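The Cloth from Corisberg

Before noon

My aunt left me the tablecloth and the tableware that went with it. They came to Vavaner by post in a box marked Ternar, the name of a shop in Corisberg that had shut before I was born. The postage was more than anyone would have paid for the contents.

I kept the box under my bed for most of the winter. In April my brother rang to say he was coming through on the 583 bus and could stop for lunch. We had not eaten together since the funeral, and had not said much then. I told him there would be soup.

I got the cloth out and ironed it twice. My aunt had always put it on at an angle, with a corner pointing at whoever sat nearest the door. As children we thought this was a mistake and used to pull it straight when she went for the bread. She never told us off. She put the bread down and turned it back.

I tried it both ways. Then I set out the tableware and stood by the pale grey wall to look. There was a lot of white table left over. At her house there had never been any left over, and we had eaten with our elbows in. 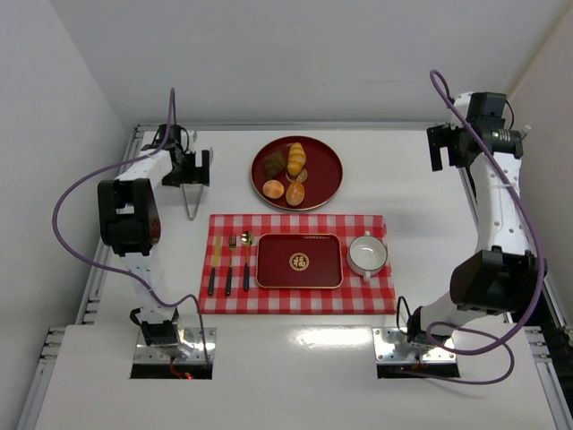

After noon

The bus was 19 minutes late. My brother came in with his coat on and kept it on while he looked at the table.

"You've got that out," he said.

"It was only under the bed."

He went round to the far side, then came back. I thought he was going to ask why I hadn't kept it for best. He took hold of the cloth by one corner, moved it a little, and looked at it again.

"She had it more like that," he said.

I said I thought so too, though I couldn't have sworn to it. I brought the soup through. He took his coat off at last and asked what had become of the house, and I told him the Vondráček family had bought it and were putting in a new kitchen.

"What about the door?"

"Same door, as far as I know."

He nodded and started on his soup. After a while he asked if there was any more bread, and I went to cut some.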